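Home Routes Huts Kit Contact

Setting up at the Brekier hut
June - by Bohdana Derkach

Part 2 of the walkers' guide to the Droltville ridge. I'm assuming you've read Part 1 and are standing at the hut door with sore knees.

1. Get the key from the box on the north wall. Push the lid in before you slide it, or it jams (I've lost a fingernail to that lid).

2. Open the shutters on the valley side first. You'll want the light, and the view down the Venter gorge is the best thing for miles - go on, have a minute.

3. Turn the water on at the red tap outside. Let it run until it's clear.

Note: there are 11 bunks and no booking system. If the Lubis walking club has beaten you to it, you're on the floor with me.

4. Sign the book. Put down your route for tomorrow and when you expect to be back.

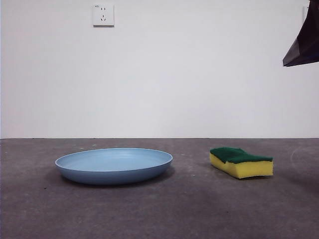
5. Fill your bottles tonight for the ridge, as the next spring is 500 metres further down on the far side and it's a horrid scramble. Boil everything for drinking. Supper is up to you, but wash up straight after - one plate each, a quick go with a sponge, done - and then get your bag packed while you can still see what you're doing.

6. Leave by six in the morning. The path climbs through the pines for 30 minutes, then comes out on bare rock with big drops to the left. I still go quiet on that bit!

Caution: don't start along the ridge in cloud. The cairns stop at the saddle and the gullies all look like the way down. Only one of them is.

7. Before you go, shut off the red tap, close the shutters and put the key back. My friend Godelieve once carried it all the way to the bus stop, and had to walk it back up.

Related pages
Part 1: Droltville to the hut
Part 3: Over the saddle
Bus 88 and other ways home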